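Mollcombe Youth and Community Football Club
Report to the Lo Presti Fund on the second half of the grant period

The under-14s have now scored in consecutive matches. I put this first because the fund asked for outcomes, and it is the one I would most like to talk about.

Since the last report we have played 16 league games and won 4 of them. The application described our ambition as "mid-table stability." We are eleventh out of twelve, and I can report that the position has been extremely stable. Winville are below us on goal difference, having lost to us twice, both times by an own goal. We are grateful for their continued support.

Attendance at training is the better story. When the grant began, the Wednesday session drew enough players for a small-sided game and a lot of standing around. We now have 50 registered players across the three age groups, and most of them turn up, including in February, when I would not have come myself if I didn't have the key to the ball locker.

The floodlight repair went over budget by $276. The quote covered the lamps and the labor. It did not cover finding out that the timer had been wired to the same circuit as the snack bar freezer, so that evening practice and ice cream were never available together. The difference was met from the raffle, and no grant money was used.
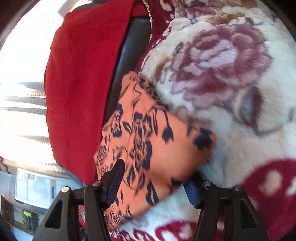
Orange floral fabric between a fluffy blanket and a bright red cloth.

Kit and equipment came in under budget, mainly through ordering late and taking what was left. The new goals are up. The nets arrived a month after the goals, a period in which several disputed decisions were settled by volume. We also bought two sets of training bibs, having learned that asking one side to "remember who you are" does not work with the under-10s or, more worryingly, with the coaches.

The exchange fixture with Cosia was played in April, as promised in the application. We lost 6-1. Their parents brought sandwiches, ours brought opinions, and both clubs would like to do it again next season.

One target was missed outright. We said we would have two more qualified referees by now and we have none. Both candidates passed the classroom part, took charge of one under-12 match each, and have since discovered other interests. We have moved the remaining course money into next season's budget line and ask the fund to confirm that this is acceptable.

For the last quarter we plan to finish the drainage along the near touchline, run the spring tournament, and avoid Winville catching us. The receipts are attached in date order, apart from the one for the line paint, which has line paint on it.

Club Secretary, Mollcombe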